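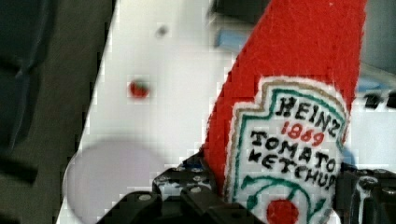
Drovell Opens Second Repair and Resale Store for Toys and Soft Goods

Drovell, the secondhand toy and housewares retailer, will open its second store in March in the former Mamani furniture building. The new location will carry used toys, games, puzzles, children's books and small kitchen items, and will include a repair counter open to the public.

The store has 3,140 square feet of sales floor, close to double the size of the original shop. Hours will be 10 a.m. to 6 p.m., with donation drop-off at the rear entrance until 5 p.m. Parking is shared with the hardware store next door.

Drovell took in 1,812 soft toys at its first location last year and sold or rehomed 1,734 of them. The remainder went to textile recycling. Soft toys are the company's largest category by item count, ahead of board games and wooden puzzles.

"We ran out of shelf space before we ran out of customers," said Yesenia Ticona, general manager of Drovell. "Board games were stacked in the hallway for most of the fall. The new building lets us put them where people can open the box and check the pieces."

The repair counter will be run by Danjuma Okeke, who has handled mending at the first store since it opened. Services include seam repair, restuffing, button and eye replacement, and basic cleaning. Customers do not need to have bought the item at Drovell. Small seam repairs are done while the customer waits. Larger jobs are returned within three weeks, and a written estimate is given before any work starts.

"Most of what comes in is an open seam or flat stuffing," Okeke said. "People bring in something they have had for thirty years and expect to hear it can't be fixed. Usually it can."

Inventory at both stores will be tracked with Tititz, the stock system Drovell began using last summer. Shoppers will be able to call either store and have an item moved to the other for pickup at no charge. Shelving and counters for the new store were built by Sakix, a local fixture shop.

Teófilo Cusi will manage the new location. He was previously assistant manager at the original store, where he set up the puzzle-check table. Every puzzle sold at Drovell is assembled or counted before it is priced, and incomplete ones are sold from a discount bin with the number of missing pieces marked on the lid.

Drovell accepts clean, working items in any quantity. The company does not accept car seats, cribs, helmets, or battery toys with corroded contacts. Donors may request a receipt at drop-off.

The company is hiring for part-time sales and sorting positions at the new store. Applications are available at the front desk of the original location.

Media contact: Nikola Chmielewska, Drovell communications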